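Ticket 420 – Kerkell (Grilamer build), September 2025
Status: open

Autosave stalls on entering the Flolmont level. Frame rate drops from 100 to 30 and the save icon stays on screen. Reproduced on 2 machines.

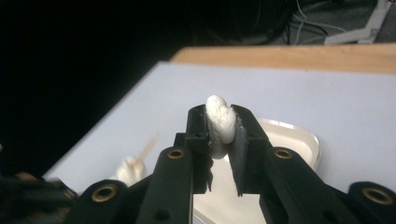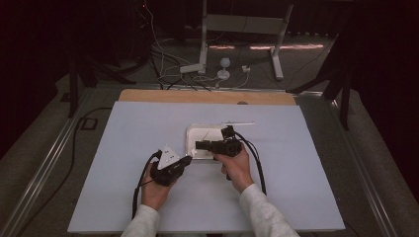
Does the stall damage existing saves?
Existing saves are left intact – only the new autosave is lost.

Workaround: save by hand before the level loads. Passed to Ong for a patch. The March build does not show the fault.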